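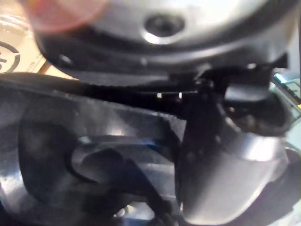

Levelling Smithing in Narkine without going broke?

Posted by Toshio Kuroda

Hi all! I'm having a brilliant time with Narkine, but my Smithing is stuck at level 12 and I can't work out where everyone gets their ore. I've been buying copper from the stall in Odemum, and every bar I make sells for less than the ore cost me. I've got 435 coins left and a bank full of bent nails.

Is there a point where Smithing starts paying for itself? And should I be saving my tin for later, or is it fine to use it up on bronze? I mostly play for an hour or so after tea, so I'd love something I can do in short bursts. 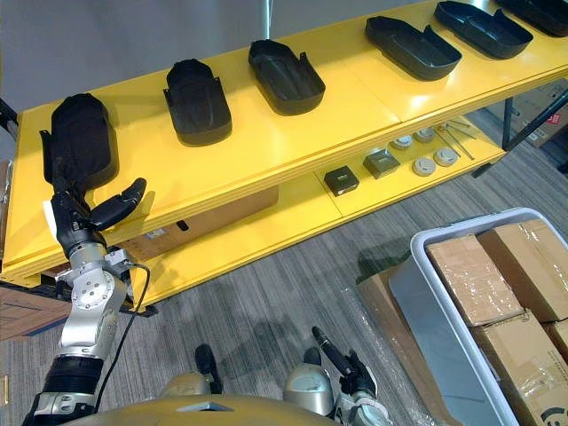 Amber Hollis
Guide writer, Crafting and Gathering boards

Oh, you're so close to the good bit! Stop buying copper in Odemum straight away. The stall puts its price up each time you buy a stack and it takes ages to come back down, so by the third stack you're paying nearly double.

Walk to the Tse quarry instead (north gate, over the footbridge, keep left at the shrine). There are copper and tin rocks right next to each other, and the furnace in the hut is free once you've done the short quest for the foreman. He wants ten buckets of sand. Bring the buckets with you!

From 12 to 20 I'd make bronze hinges. They look like a rubbish item, but the carpenter in Polilis takes them at a fixed price and it never drops, however many you bring. I sold him 84 in one go last April and walked out with enough for my first iron pick – I was so pleased I forgot to bank the money and lost a chunk of it to a marsh crab. 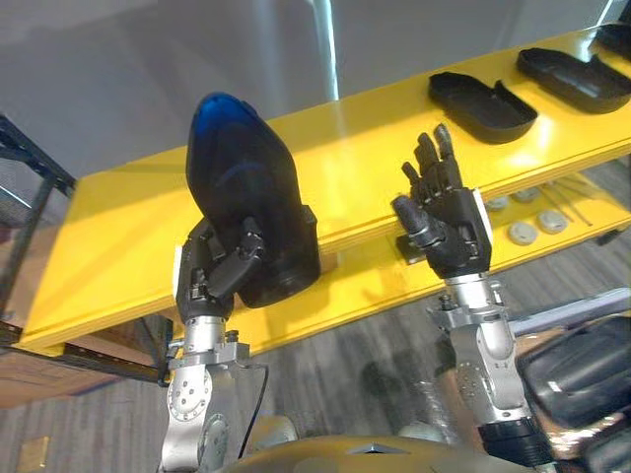 At level 20 you can take work orders from the board outside the Polilis forge, and those do pay for themselves. Pick the small ones for short sessions. You can log out halfway through an order and it'll still be there, as long as you've handed in at least one piece. Use your tin, by the way. The only later recipe that needs it is the lantern frame, and by then you'll be digging up far more than you can carry.

If you'd like rough numbers, my last character needed around 458 bars to get from 12 to 20. It sounds awful but it goes quickly with the furnace so close to the rocks, and the quarry music is lovely.

quarrymouse
Member

agree with the hinges. also wear the leather apron, it gives a small chance of saving a bar. think its from the tanner but i might be mixing it up with the gloves

Toshio Kuroda

Thank you both! Did the sand quest before bed and I'm already on 14. The apron is from the tanner, I checked – she wants three cow hides for it. Off to find some cows.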